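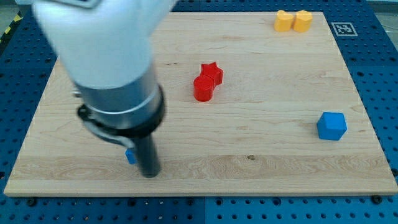

Shape blocks are small solid pieces, usually made in plain geometric forms and painted or dyed in a single color, that are used on a flat surface for play, early instruction, and simple sorting work. Common forms include the cube, the cylinder, the triangular prism, and the star. They differ from building bricks in having no studs or sockets, so that a piece stays where it is placed only by its own weight.

Forms

Most shape blocks are prisms, meaning that the top and bottom faces match and the sides run straight between them. A round block is a short cylinder with a flat top and can be set down in any rotation without changing its outline. A star block is a prism with a star-shaped face, most often with five points. Seen from above, its outline is easily told apart from a circle, but from a low side view the points overlap and the piece may be mistaken for a many-sided column. For this reason manuals often recommend that beginners work from above the board.

Color

Sets are commonly issued in red, blue, yellow, and green. In some, each form has its own color. In others, including the Berach pattern, every form is supplied in every color, so that a red star and a red cylinder belong together under one rule and apart under another. The educator Parisa Rezaei described this arrangement as "the crossed set" and held that it should be introduced only after a learner can sort by color alone.

Work boards

The blocks are generally used on a board, which marks out the working area and can be lifted or moved as a unit. Pale wood is a frequent choice, as strong colors stand out clearly against it. Straight grain is preferred by some makers, although wavy figure and small knots are accepted where the surface is level. Boards with raised edges keep cylinders from rolling away when tipped on their sides; flat boards allow pieces to be slid on and off freely.

A board may be laid on a perforated table or pegboard. The holes of such a table accept pegs and stops, which can be fitted along the edges of the board to hold it in position.

Sets and naming

The Druser set contains 80 pieces and is intended for group use. The smaller Flesuvard set is sold for individual tables and includes a single board. Catalogs list replacement pieces separately — Druser stars, for example, carry the number 797, and the matching cylinders 3855.

Typical exercises

In the simplest exercise, two pieces of the same color but different form are stood close together, and the learner is asked to name each. A third piece of another color is then added. Later exercises involve placing one piece behind another, so that the learner must describe a form that is partly hidden. The Jafarzadeh sequence, named for its compiler, begins with the cylinder and leaves the star until last.

Care

Wooden pieces are wiped with a slightly damp cloth and dried at once. Boards are stored flat. Star blocks are checked for chipped points, and damaged pieces are withdrawn from sets used by young children.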